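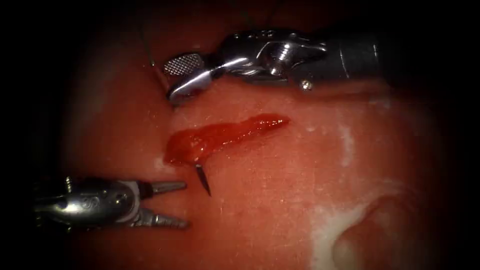
Balthasar Eder thinks we should leave more tail on the first throw, two finger widths at least, and quit pulling the thread through until it's nearly gone. He wrote that in the margin of the last entry and I agree with him.

February, afternoon. Suturing practice, continued.

Thread length. Started on 128 mm and found it too much to manage. The slack lands on the surface and the next loop picks it up. Went down to 100 mm and stayed there. That leaves enough for one stitch and a knot with a little to trim. Trillow packs come longer, so cut before starting.

Needle. Drive it in square to the wound edge and let the curve do the turning. My bites were still uneven, wider on the far side. Re-grip around two thirds back from the point. Too close to the thread end and it rolls in the jaws.

Tissue pads. The Hollmann pad tears if the stitch is pulled up hard. Sturnska holds better but drags on the thread. Pull along the line of the wound at the end, not straight up. Shelf stock is low and I've asked Callwood for a quote.

Knots. Most of the session went here. 23 tries, written up on the separate sheet. Main fault is the loop sliding off before the other jaw gets to the tail. Keep the wrapping tip close to the tail before making the loop, and keep the loop small. Opening the jaws wide too early pushes the thread away.
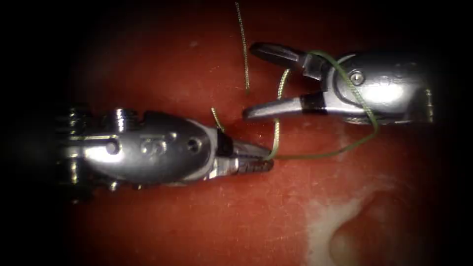
Thread between the tips, right jaws open.

Second throw goes the opposite direction from the first. I lost track of this more than once and got a granny. Saying the direction out loud helped.

To do: precut ten threads at 100 mm, ask Balthasar to show his tail grip again, try the knot with the wound turned the other way.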